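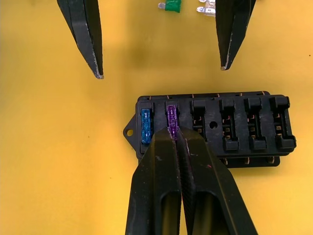
Chaimae Benmoussa
Contributing Editor, Equipment and Capital Planning

29/03/2020

What the Quote Leaves Out: Budgeting for a Two-Arm Assembly Cell

When Skedano approved the purchase of its first two-arm robot cell last October, the request before the finance office ran to a single page. It listed the arms, the controller, a mounting frame and a line for installation. By the time the cell was handling blade fuses at the company's small-parts shop, the file had grown to 11 separate purchase orders, several of them for items that had never been discussed.

Kenza Lamrani, who manages capital planning at Skedano, regards the first page as a useful record of how equipment requests are commonly written. "We priced the machine and left the work for later," she said. "The work is where most of our questions came from."

The work, in this case, is fuses. A blade fuse is a small part with a slim plastic body and two flat metal prongs, and it must be gripped firmly enough to leave or enter its slot without tilting. In a fuse box with a single row of slots, a finger closing on one fuse may lie across its neighbor. Skedano's planners had specified reach and payload in detail. Finger width was not mentioned in the original request.

Fingers are also a consumable. The black fingers in use on the cell show pale scuffs, and on one pair the tips have worn to a lighter shade. Lamrani's office first entered them as part of the fixed asset, to be written down over the life of the arms. They have since been moved to the operating budget, with a spare set held for each gripper and a reorder point agreed with the shop.

Buyers comparing proposals should ask each supplier to state the price of replacement fingers, the delivery time and whether drawings are included in the sale. Skedano received bids from Skasetari and Saber. The Skasetari bid was lower on the arms and silent on spares. The Saber bid listed spares but treated the second arm as an option. The two could not be compared until both firms had been asked to fill in the same form, a step that added several weeks to the schedule.

The second arm drew the most debate. One arm could reach every slot in the box, and the finance office asked what the other would do. The shop's answer was that loose fuses lying on the work surface need to be brought forward while the first gripper is occupied at the box. A trial was arranged, and the second arm was approved on the condition that its hours be logged separately.

Trial parts deserve a line of their own. Skedano set aside 2000 fuses of mixed ratings and 144 fuse boxes for setup and training, none of which may be returned to saleable stock. The contacts inside an empty slot are small, and repeated handling in trials makes a box unsuitable for a customer. The original request contained no provision for this material.

Labor was the largest omission. Up to 70 hours of technician time went into teaching positions and adjusting grip force before the cell was released to the shop. Skedano now requires that such hours be estimated by the receiving department and signed by its manager before a purchase request moves forward.

The company's next project, known internally as Drorutano, will add a second cell for larger boxes. The draft request is six pages long. It includes fingers, trial parts, lighting, technician hours and an allowance for changes to the work surface. Bids are to be requested once the shop has supplied its sample parts, and Lamrani has asked that each bidder handle those samples on its own equipment before naming a price.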